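Workshop news: hand-held grippers compared

Through December we have been trying out two sets of finger pads for the hand-held grippers, one from Wollus and one from Filto. Both fit the same arms and take a few minutes to swap. Florencia Huenchumán ran the trials and wrote up the results, and the full table is on the shared drive under Homholm.

We wanted a crowded table for this, as the tidy bench tests had stopped telling us much. Soft things, hard cases, bottles, packets and paper all went into the mix.

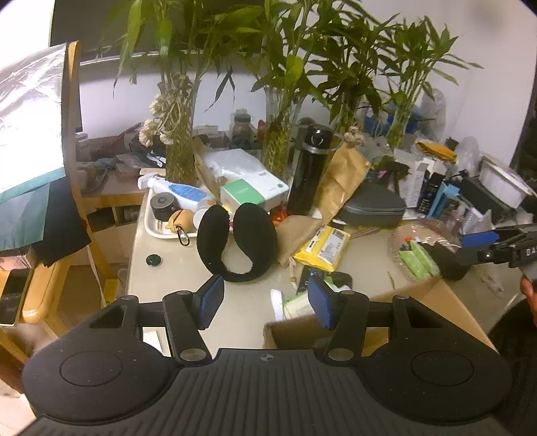

Each pad set did 200 picks. The Filto pads held better on smooth plastic and on anything with a bit of give. The Wollus pads were easier to line up on thin items and marked less. Neither set was good with flat paper, where the tips tend to push the sheet along before they close on it. Florencia also noted that grip force felt uneven near the end of the travel, so we have asked Retamal for a stiffer spring to try.

Mailing pouches were added late on. They are awkward because the padding shifts when the fingers close, and where you take hold makes a big difference.
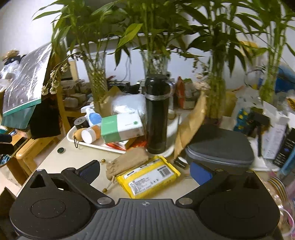 Fingertips over a yellow padded pouch, with the tumbler and plants behind.

The next round will use the stiffer spring and 2000 picks, shared between 5 people. If you would like a turn, put your name on the sheet by the workshop door. Sessions start at 2 in the afternoon and last an hour. Please read the notes on pad fitting first.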